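J'aime les vieilles citadines, et je le dis sans rougir !

J'ai acheté la mienne en juin, 1 577 euros, à un retraité de Skevulbridge qui l'avait bichonnée comme un cheval de course. Depuis, tout le monde me demande pourquoi je n'ai pas pris une neuve en location. Haris Gashi, mon voisin de garage, paie 215 euros par mois pour la sienne, et elle est superbe, je l'admets volontiers. Mais quel plaisir de rouler dans une voiture qu'on possède vraiment, dont on connaît chaque bruit !

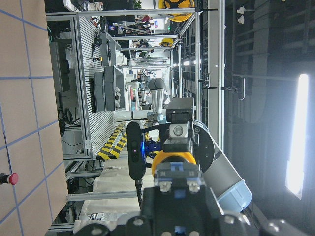

Ce qu'on gagne à conduire petit

D'abord, la légèreté. Une citadine de cette génération tourne où l'on veut, se gare dans un mouchoir de poche - et l'on voit encore les quatre coins de la carrosserie depuis le siège. Les commandes de chauffage sont de vrais boutons, bien gros, qu'on trouve sans quitter la route des yeux.

Ensuite, l'entretien. Chez Saraç, j'ai fait changer les plaquettes avant pour 116 euros, pose comprise.

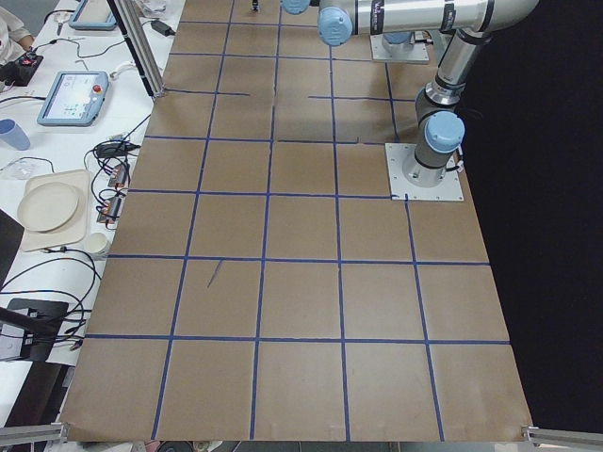 On me répondra que les pannes finissent par tout manger. J'ai mis 400 euros de côté pour les mauvaises surprises et je n'y ai pas encore touché. Despina Milošević, qui roule en Tinen depuis ses études, m'a appris à contrôler l'huile moi-même, et j'y ai pris goût au point de le faire un dimanche sur deux, café à la main.

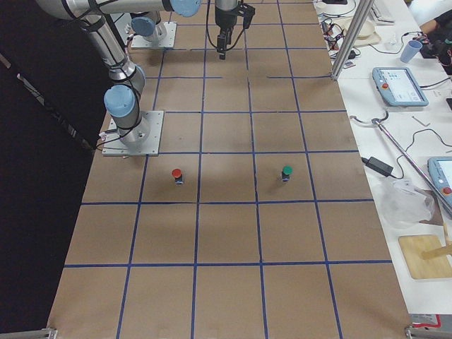 Reste le stationnement, le grand argument des anti-voitures comme des amateurs de caméras de recul. Je me suis entraînée sur le parking de Skekura, un soir, jusqu'à savoir faire un créneau du premier coup. Il faut apprendre à lire les lignes au sol : sur un quadrillage de ruban bleu comme celui de la photo, les carreaux du fond paraissent plus étroits que ceux de devant, et l'œil se trompe de la même façon avec les places de parking. Une fois qu'on le sait, quelle joie de se glisser là où les gros SUV renoncent ! Alors essayez-en une avant de signer pour quatre ans de mensualités, et prenez la route la plus sinueuse du coin.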